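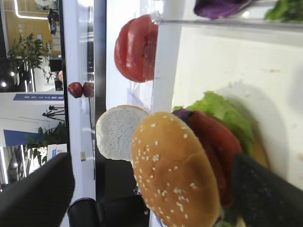 13/07/2020 – burger table, second sitting

Set the table up much as before, with the cream tray in the middle, the clear box for leaves at the back of it and the clear racks down the sides. I still like this layout very much. Everything has its own spot and you can see straight through the plastic to what is left, and that saves a good deal of peering and lifting of lids. I did spend far too long fussing over whether the racks should sit closer in, and then left them where they were.

Buns are from Kelmendi again, the sesame ones. They have a lovely domed top and plenty of seeds, and they cut cleanly if you let them sit for a bit first. The order for the Troston open day is 55, and I would be happy to stay with the same baker for the lot. The crumbs get everywhere, mind you, and I think we ought to keep a soft brush at the table so that we aren't all using our sleeves.

Order of filling, as it stands: bottom bun, lettuce, tomato, purple cabbage, lid. I had been rather keen on cabbage lower down, but it is a springy sort of leaf and it lifts whatever goes over it, so for now it stays near the top and the bun has to make the best of it.
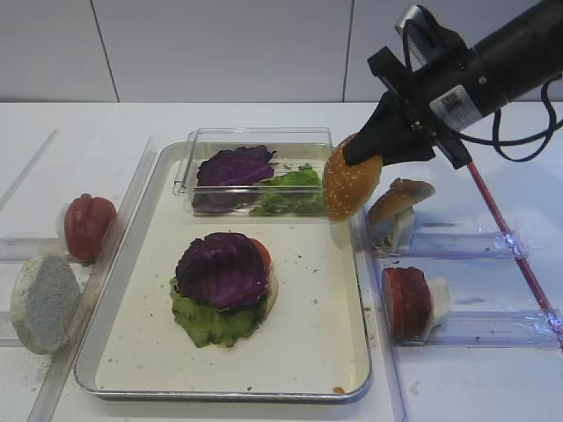

*Lettuce, tomato and cabbage on, sesame lid still to come. Leaf box at the back of the tray.*

Notes on the leaves, while I remember. The cabbage wants to be torn into pieces a bit smaller than the bun, with the thick part of the vein shaved down, otherwise it curls up into a little hill of its own. Lettuce can be as big as it likes! A frill poking out all the way round looks generous, and the Rilora menu card was drawn that way in any case. Keep the two kinds at opposite ends of the box – purple left, green right – and don't overfill it, or you end up fishing about for one and bringing out both.

Tomatoes: go for the big lobed ones if the shop has them. Thick slices stand up in the rack much better than thin ones, which sag and slide. I'd still like to try the Grerkia variety that was recommended to us, though they may be too small for these buns.
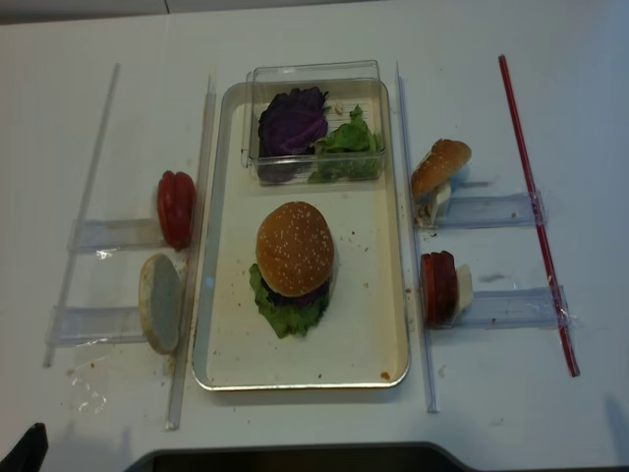 *Burger with its lid on, cabbage just showing at the front. More tomato and a bottom bun standing at the left.*

To do before next time:

- wipe the tray, including the orangey mark near the bottom right corner
- brush for crumbs (see above)
- ring Kelmendi and confirm the 55
- 2 more clear boxes, same size, so the spare leaves can be kept covered
- decide about sauce, which I keep putting off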